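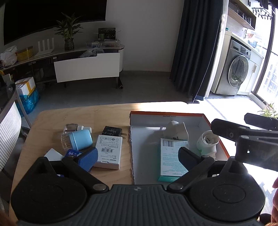 About Wolach

Wolach sorts small household goods for reuse. We take in mixed boxes of the sort that build up in kitchen drawers and under stairs – chargers, plug adapters, lamp fittings, bandages, part-used packets – and return them to use as checked, labelled stock. The firm has two sites, Platarside and Prydderch. Platarside handles intake and first sort. Prydderch handles electrical testing and storage.

How items are sorted

Each box is tipped out on a plain table and worked through by hand. Electrical items are separated from first-aid and general goods. Shallow card trays and lids are kept and used as sorting trays until they fall apart; a torn side does not matter if the base is flat. Product boxes are left closed at this stage and placed with the barcode showing where possible.

Power adapters are grouped by prong type. The rating is read from the casing, and where the print has worn away the item goes to Prydderch for measurement. Scuffs are recorded but are not grounds for rejection. Bent prongs are.
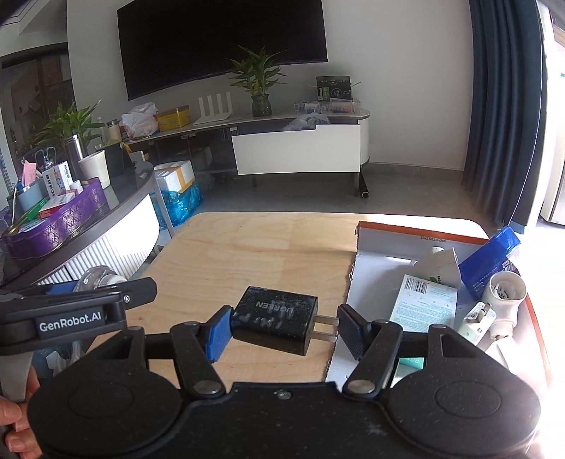 UGREEN wall charger, with lamp socket and plug adapter in the tray.

Records

Stock is logged in Oteck, our own register, which replaced paper cards in August. The first full check was completed on 2/17/19. Of 1000 entries sampled, 971 matched the shelf. The remainder were mostly lamp sockets entered under the wrong fitting, and that field now has a fixed list.

Deliveries

Boxes are accepted at Platarside only. Please remove loose batteries, liquids and blades before packing. Cables may be left attached.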